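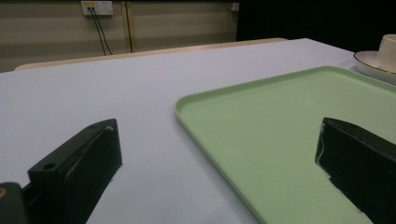 Tabletop and gripper.

Reporting Conflict, Session 8: Who says so?
Maureen Tindall
Monday, April 22, 2024

Okay, attribution. I know it sounds like the dry part of the course, but I spent years on a foreign desk and most of the arguments I remember having there were about who told us something and how we said so in print.

Let's start with the Flotham checkpoint report, since you've all read it by now (I hope!). The agency version opens with "medical sources said." What does that tell you? It could be a surgeon who treated the boy, or the hospital's press office, or an ambulance driver the reporter has known forever. Those three people know very different things. The surgeon can tell you what the injury is but probably didn't see how it happened. The driver may have heard the story from a neighbor on the way in. So when the second paragraph says a soldier fired from the watchtower, and it hangs on the same "medical sources," I want you to get itchy.

What I'd do is split it. Injury goes to the hospital, cause goes to a witness, and if you don't have a witness yet, you say that. One plain sentence will do: "We haven't been able to speak to anyone who saw the shooting." Readers are fine with it, I promise.

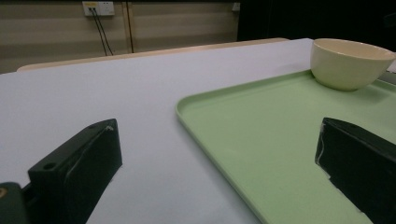

Bowl on a green tray.

Now the army statement. It usually comes in late, it's usually short, and new reporters tend to do one of two things with it: drop it in the last line where it gets lost, or move it to the top because it sounds official. Try putting it right next to the claim it answers. If the statement doesn't answer the claim at all (the Avham one didn't, go back and look), say what was asked and what came back.

Crowd numbers, quickly. In the January march the organizers said 700 and the police said 40. You can't average those! Please don't average those. Give both with names attached, and if you were there, say what you could see from where you stood and for how long.

Loaded words. Somebody asked last week whether "settler," "militant," "clash" and so on are banned in my class. Nothing's banned. But "clash" makes me grumpy, as it suggests two sides doing the same sort of thing at the same time, and quite often all you know is that one person was hurt. Write what happened with an ordinary verb and see if you still need it. And when a source uses a charged word, you can quote it, so long as the reader can tell whose word it is.

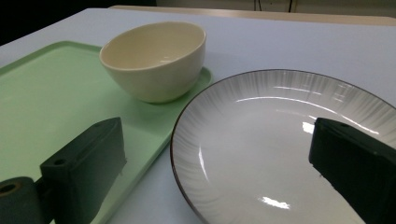

Children are a separate matter, and I'm stricter here. Age, yes, if you've confirmed it with family or a document. Full name only with a parent's okay, and ask again before you publish, even if the name is already all over social media. The Nistness desk ran a name off a neighbor's post and had the wrong brother. The correction went out the next day, but the first version is still floating around on other sites.

For next time: read the Nowicki chapter on second-hand testimony, skip the appendix. Then take the Flotham report and rewrite the top 3 paragraphs using only what's attributed to a person or office you could call back. Mark anything you had to cut. Bring it on paper if you can, I like to scribble.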